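4.3 Does the wrist view help on white cloth?

Earlier reports on the Nellero fabric tasks credit the wrist camera with most of the improvement over a fixed overhead view. We were not convinced by this, and the numbers we collected leave us less convinced. The training set for this section holds 928 demonstrations of a single skill, pinching and lifting a piece of white fabric, recorded on the Prindwood bench under the lab's ordinary ceiling lights. We trained two policies on it. They share the same encoder, the same action head and the same schedule, and differ only in whether the wrist stream is passed through or replaced by a constant gray input.

On the standard test the full policy succeeded in 92 percent of trials. Taken alone, that figure looks like support for the wrist camera. The gray-input policy, however, came within 2 points of it, a gap smaller than the one we see between random seeds. Danjuma Etim repeated both runs on a Sunday, with the building empty and the window blinds down, and the order of the two policies flipped. We do not read anything into the flip. We do think it should stop anyone from reading much into the original gap.

Part of the difficulty is what the wrist camera has to work with (Figure 6). The gripper takes up a large share of its view, and on white fabric the remainder offers little contrast. Folds show up as soft gray gradients, and a darker patch may be a shadow of the arm or a rise in the cloth. A person looking at a single still often cannot say which. It is possible that the network does better by using several stills in sequence, and the Cascombe authors assume so, but they report no test of it. We shuffled the order of the wrist stills at inference time and lost nothing we could measure.

A saliency check pointed the same way. Using the occlusion method from the Ajayi toolkit, we masked square regions of the wrist input and recorded the change in the predicted action. The largest changes came from masking the finger itself. Masking the fabric did very little. One reading is that the policy uses the wrist stream mainly as a slow and noisy substitute for joint angles, which it already receives. Occlusion maps are easy to overread, and we would not rest a claim on this one alone.

Figure 6. Wrist camera view with the gripper over white fabric. The finger and the underside of the gripper housing stand out; the cloth is bright and washed out, with a gray area of uncertain origin at lower right.

There are objections to our setup. The skill is short, over 9 seconds in only a handful of trials, and a longer one might reward close-up vision more. Our exposure setting was fixed for the whole collection, and a lower setting could recover some of the detail in the folds. Colored or patterned fabric would probably be kinder to the camera too.

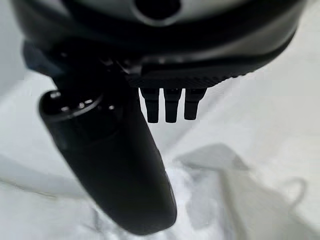
None of these objections rescues the stronger claim, that wrist vision is what makes fabric handling work. To support that, one would need a condition in which removing the stream causes a clear and repeatable drop, and we have yet to find one on this bench. The next section looks at the overhead camera under the same masking procedure, where the effect is larger and holds across seeds.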